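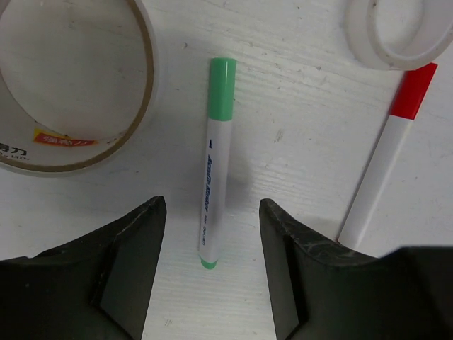 Care of the Gripper Fingers on the Bollance Cell

2 February 2021

The tabletop cell at our Bekholm workshop returned to regular use after the December shutdown, and the first task was the condition of the gripper. This post records how the fingers are inspected, cleaned and set, for readers who look after a similar machine.

The fingers on this cell are black, with tapered tips. The tips take nearly all of the wear. A light ridge develops along the upper edge of a finger, and the flat faces collect gray smudges and fine scratches. Smudges are wiped away with a damp cloth. Scratches are left alone unless a fingernail catches in them, in which case both fingers are changed as a pair. Clanberg, our supplier, sells them singly, but a new finger beside a worn one has never closed evenly for us.

Before any adjustment, the arm is stopped and the air supply is shut off. The mounting screws are then checked in the order in which they were fitted. The left finger is seated first and the right is brought to meet it. A strip of plain paper placed between the closed tips should resist a gentle pull along their full width. If it slips on one side, the right finger is loosened, turned slightly and tightened again.

Opening width is set to 74 millimeters. The earlier setting of 40 was adequate for markers lying alone, but left too little room when an item had been put down at an angle.

Trial picks are made with ordinary stationery. An acrylic marker with a green cap is a useful test piece: the barrel is narrow, and a small error in alignment shows at once as a twist when the fingers close. Rolls of clear packing tape are harder for the camera to find against a white table, and are added once the markers are being lifted cleanly. The surface itself is wiped before calibration, as gray specks have been mistaken for edges in the past.

The finger pair now fitted has completed 410 trial picks. The next inspection is entered in the Forsyth logbook, with the screw settings written on the facing page.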